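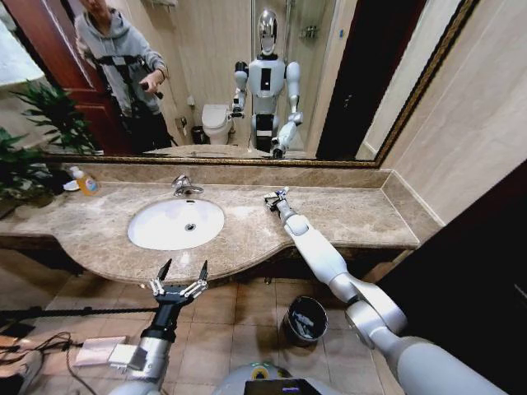
In Bornberg many people now change a good bathroom only because it is brown. My neighbor paid 4000 for a gray counter, and the old marble went to the dump in pieces. I think this was a mistake, and I want to say why.

A speckled stone in tan and cream is very kind to the person who cleans it. A drop of water or a little toothpaste does not shout at you. On the new gray surface I see every fingerprint, also my own when I visit. The sink set under the edge of the stone is a good idea too. You push the water in with your hand and it is finished.

Somebody will say that beige is old. Yes, it is old. But put one green plant beside the soap, hang a wide mirror with a thin gold line around it, and the brown becomes warm. A plant costs 20 at the Saturday market, and the marble you already have.

I do not say that every old bathroom is beautiful. Mine in Traroldale had a carpet, and I removed it with pleasure. But please live with the stone for one more winter before you call the man with the hammer.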